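Week 7: Finding clear objects
Notes by Widad Haddad

Depth cameras often fail on thin clear plastic, so this week we plan from color alone. Segment the most saturated region first, fit a line to it, and use that line as the object's long axis.
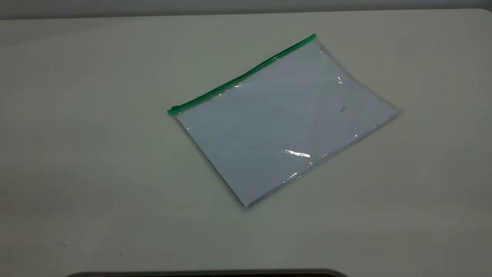
Fig. 2. Zipper pouch with paper inside. The green strip gives the axis.

Glare breaks up the mask on the film. Drop blobs smaller than 90 pixels before fitting. The line alone leaves two possible headings; use the slider end to pick one.

Lab: run the Matos fitting script and report the angle error. Questions go to Rami Kanaan.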